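Usten Textile Reuse Program
Progress report to the Ridetmont Fund, period ending May

1. Status

Work under the grant continued at the Jamel depot and at the smaller Lema collection point. Intake, sorting and outbound transport ran for the full period. The fiber recycling trial is behind schedule and is covered in section 3.

2. Intake and sorting

Intake for the period was 4000 kg, measured at the depot scale before sorting. Of this, 1012 kg was graded as rewearable and sent to partner shops. A further 566 kg was rejected on arrival, mostly for moisture or mold. The remainder was baled for wiping cloth or held for the trial.

The reject share at Lema is higher than at Jamel. The Lema containers stand in the open and two of the lids no longer seal. Replacement lids have been ordered from the existing maintenance line – no budget change is requested.

Grading now follows the revised sheet, which separates cotton knit from blends at the first pass. This slowed sorting in the opening weeks. Throughput has since returned to its earlier level.

3. Recycling trial

The processor accepts cotton knit only, with trim and labels removed. Batch 3 was returned because elastane content was above the agreed limit. Labels proved a poor guide to content in older garments, so a handheld fiber scanner has been rented until the end of the trial. Results from the next batch will be reported separately.

4. Spending

Transport is under budget. Labor is slightly over, owing to the slower first-pass grading. We ask that the transport balance be moved to labor within the approved total.

5. Next period

– Fit the new lids at Lema
– Send the next cotton batch
– Finish the written grading guide 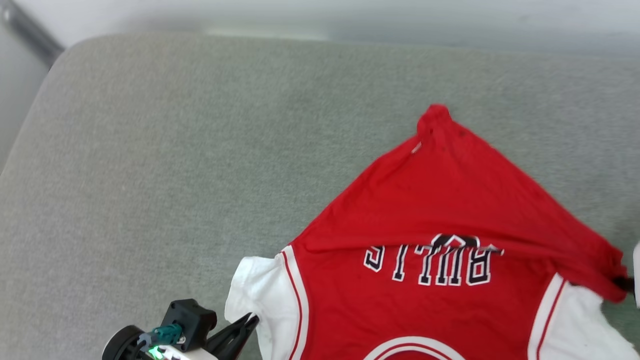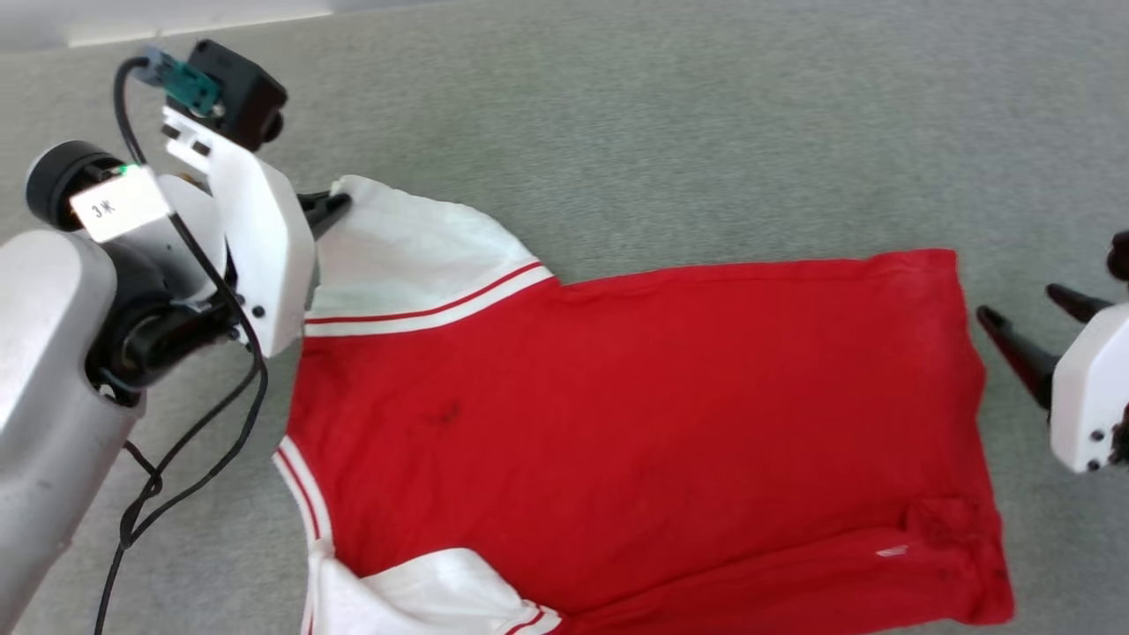 Gray surface (first picture); red short-sleeved shirt with white trim (second picture).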